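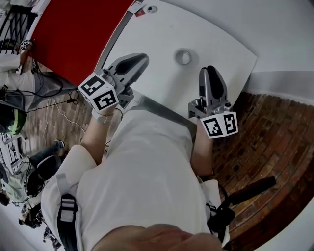
7월, 오후. 작업실 표지 Imhof 쪽 방, Drarkier 테이블 자리 점검

Drarkier 흰 테이블을 지금 자리에 계속 두자는 의견에 대해 나는 아직 설득되지 않았다. 카탈로그에는 "어떤 바닥에서도 안정적"이라고 되어 있는데, 그 문장을 쓴 사람이 벽돌 바닥 위에 놓아 봤을 것 같지는 않다. 우리 바닥은 적갈색 벽돌을 헤링본 비슷하게 엇갈려 깐 것이고, 줄눈이 한 방향으로 가지 않으니 다리를 줄눈에서 피해 놓으려고 테이블을 조금 돌리면 다른 다리가 걸린다. 게다가 빨간 패널에 바로 붙여 놓은 상태라 돌릴 여유도 별로 없다. 붙여 두면 흔들림이 줄어든다는 말도 들었는데, 그건 테이블이 안정된 것이 아니고 패널에 기대고 있는 것 아닌가.

확인한 것부터 적는다.

흔들림. 상판 네 귀퉁이를 차례로 손바닥으로 눌러 봄. 패널 쪽은 거의 반응 없음. 바깥쪽 모서리를 누르면 툭 하고 내려앉는 느낌이 있고 손을 떼면 돌아온다. 수평계로는 상판 중앙과 바깥 모서리 차이를 읽기 어려웠다. 수평계가 짧아서 그럴 수도 있다. 긴 것은 옆방에 있다고 목록에 적혀 있는데 가 보니 없었음. 목록도 한번 손봐야 한다.

받침. Cladon 조절발을 14 mm까지 풀어 봤다. 설명서의 최대치는 24 mm인데 14를 넘기면 나사산이 헐거워지는 게 손에 느껴져서 거기서 멈췄다. 이 상태로 최대치까지 써도 된다는 말은 나는 못 믿겠다. 고무판 5 mm짜리를 한 장 대고 조절발을 다시 조이는 쪽이 그나마 나았다. 다만 고무판이 줄눈 위에 반쯤 걸치면 며칠 뒤 눌려서 도로 원점일 가능성이 있다. 예전 선반 때 이미 한 번 겪은 일이다.

구멍. 상판 가운데쯤에 회색 테를 두른 둥근 홈 구멍이 있고 위쪽 가장자리 근처에 작은 것이 두 개 더 있다. 카탈로그는 가운데 것을 "다목적"이라고만 부른다. 다목적이라는 말은 대개 쓸 데를 안 정했다는 뜻으로 읽는다. 실제로 겪는 불편은 단순하다. 작업할 물건을 한가운데 놓고 싶은데 한가운데가 패여 있다. 작은 부품은 그쪽으로 굴러가고, 종이를 깔고 글씨를 쓰면 펜이 푹 꺼진다. 덮개를 따로 만들자는 제안이 있었고 반대하지는 않지만, 덮개가 상판보다 조금이라도 높으면 지금보다 더 거슬릴 것이다. 만들 거면 테 안쪽 지름을 두 방향으로 재고 시작할 것. 한 번만 재고 잘라서 버린 판이 이미 있다.

패널. Zilska에서 색 견본을 받았을 때는 이렇게까지 빨갛다고 생각하지 않았다. 흰 테두리가 둘러 있어 더 도드라진다. 색이 집중에 도움이 된다는 이야기가 납품 자료에 있었는데 근거는 한 줄도 없었다. 내가 신경 쓰는 것은 다른 쪽이다. 흰 상판에 붉은 기가 비쳐서 오후에 색 맞추는 일을 하면 자꾸 틀린다. 오늘 3시쯤 같은 도료 조각을 테이블 위와 흰 벽 쪽에서 번갈아 봤는데 내 눈에는 다르게 보였다. 눈 하나 가지고 하는 말이라 결론은 아님. 회색 카드를 놓고 다시 비교할 필요가 있다. 패널과 테이블이 만나는 쪽에 작은 라벨이 하나 붙어 있다. 떼기 전에 내용을 옮겨 적어 둘 것.

상판 청소. 흰색이라 얼룩이 금방 보여서 좋다고들 하는데, 금방 보이는 것과 잘 지워지는 것은 별개다. 연필 자국은 마른 천으로 지워졌고 유성펜은 알코올로 두 번 닦아도 희미하게 남았다. 테 둘레는 천이 잘 안 들어간다. 면봉으로 긁어내니 지우개 가루가 제법 나왔다. 알코올을 계속 쓰면 테가 어떻게 될지 모르겠어서 그 부분은 물걸레로만 닦음.

비교안 두 가지.

하나는 테이블을 패널에서 28 cm 떼어 놓는 것. 조절발을 줄눈 밖으로 뺄 수 있고 상판에 비치는 붉은 기도 줄 것 같다. 대신 뒤로 물건이 떨어지면 줍기 귀찮고 통로가 좁아진다.

다른 하나는 자리는 그대로 두고 바닥에 합판을 한 장 까는 것. 다들 이쪽을 좋아한다. 나는 합판이 벽돌 높낮이를 그대로 따라 휘지 않을까 의심한다. 얇으면 휘고, 두꺼우면 발에 걸린다. 깔기 전에 자투리로 한 귀퉁이만 시험해 보면 될 일이다.

우선은 떼어 놓는 안으로 해 보고, 흔들림은 같은 방법으로 다시 눌러 본다. "괜찮은 것 같다"로 적지 말고 어느 모서리가 어떻게 움직였는지 적어 주기 바람. 지난번 기록이 전부 "양호"라서 비교할 것이 없었다.

남은 일: 긴 수평계 찾기. 구멍 테 안쪽 지름 재기. 회색 카드. 라벨 내용 옮기기. Cladon에 조절발 나사산 문의(답이 카탈로그 문장 그대로 오면 그냥 다른 발로 바꾼다).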